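Clandmont Family History Binder, Large

Item 421
In stock. Ships from Culgate, usually by Saturday.

If you've been researching your family for more than a year, your records are in a shoebox, two email accounts, a phone you no longer own and the back of a church bulletin. The Clandmont is a binder. It won't find your great-grandmother's ship, but it will give you one place to put the eleven spellings of her name.

We make it for people whose ancestors moved around and failed to keep receipts. Each branch of the family gets its own tabbed section, and each section opens with a migration sheet: where they left, where they landed, what the clerk wrote down, and what the name was before the clerk got to it. There's a generous column for "source." There's a smaller one for "my aunt says."

What's in the box

One cloth-covered binder with a four-ring mechanism, in gray or dark green
17 tabbed dividers, blank, because your family is not our business
14 migration sheets, printed both sides
7 archival sleeves for certificates, letters and passenger list copies
One fold-out pedigree chart, five generations
One pencil

Refill packs of sheets and sleeves are sold separately under the Plemer name. They're the same holes and the same paper. Plemer was our old company name and we still have a great many labels.

About the paper

All sheets are acid-free and take pencil or pigment ink. Please don't use ballpoint on anything you'd like a grandchild to read. Please don't laminate anything, ever — the sleeves open on two sides so a document can come out again when you find out it belongs to a different Johann.

The Górecki divider set

The Górecki set is an add-on for families who crossed more than one border, or stayed put while the border crossed them. Each divider has room for the village name in up to four languages, plus the parish, the district and whichever empire was in charge that decade. It fits the Large binder only. We tried it in the Small and the rings gave up.

From the designer

"I started with one surname and a free weekend," says Edmund Grabowska, who drew the first migration sheet on a library table. "I now have a section called Probably Not Ours. It's the thickest one."

Care and returns

Wipe the cover with a dry cloth. Store upright, away from radiators and cousins with coffee. Unused binders can be returned within the month. Used ones can't, though we did once get one back with a baptism record in it, and we mailed that home.

The Small binder is out of stock until February.

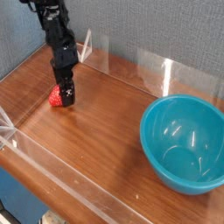

Red toy strawberry on a wooden tabletop.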